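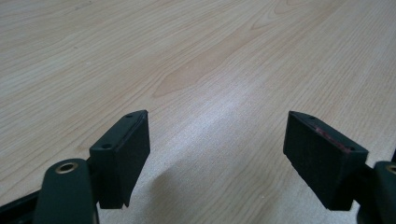

Week two of teaching a robot to fold tea towels and my forearm has opinions. A few posts about how it's going, for the three of you who asked.

For anyone new: I don't drive the robot at all for this part. I hold a gripper in my own hand, squeeze to close the fingers, and do the job myself, over and over. The camera on it records what my hand would've seen. Later on the arm in the next room gets to have a go at copying me.

The target is 300 good folds by the end of the month. I'm at 89. Imtiaz reckons that's on track. Imtiaz hasn't folded any.

"Good" is doing a lot of work there. A good one starts with the gripper hanging over bare table for a second, then I go in for the corner, lift, carry it across, let go, back off. If I get bored and rush the start, Nazma bins it. She's binned a fair few and she's right every time, which is annoying.

Biggest surprise so far is how weird it is to lose your fingertips. You know how you can feel when you've picked up two layers of cloth? Gone! You've got two chunky pads and a squeeze, so you learn to look for it instead (the second layer drags a bit, you can see the hem go wonky).

I also had to unlearn my sneaky wrist flick. Works a treat at home, but the arm at Kiltden can't move its wrist like that, so it's no use showing it. Slow and a bit boring is the go. My mum would be horrified at how long one tea towel takes me now.

Samira asked why we don't just use the remote control rig. We did, back in June! You sit with a controller and steer the actual arm, and it's great for the fiddly stuff like drawers, but I was getting 8 folds an hour and a sore neck. By hand I'm miles quicker.

Small tip if you're doing this yourself: change where you stand. I did my whole first morning from the same side of the table and the arm learned that towels only exist on the left. Joana stood on the other side, put one down, and it reached for nothing. Very politely, I'll give it that.

Other small tip, take the shiny spots on the table seriously. I was going to chuck a cloth over ours because of the glare from the lights, and Joni talked me out of it. He wants the glare in some of the recordings so the arm doesn't get a fright when the sun comes in. Fair enough.

Also, stop for a break every 20 folds or your squeeze goes all sloppy. Mine did, and I had to redo 5 in a row with Nazma watching.

Tomorrow it's the striped towels. I've been told the stripes make it harder. I'll report back once I've had a coffee and a stretch.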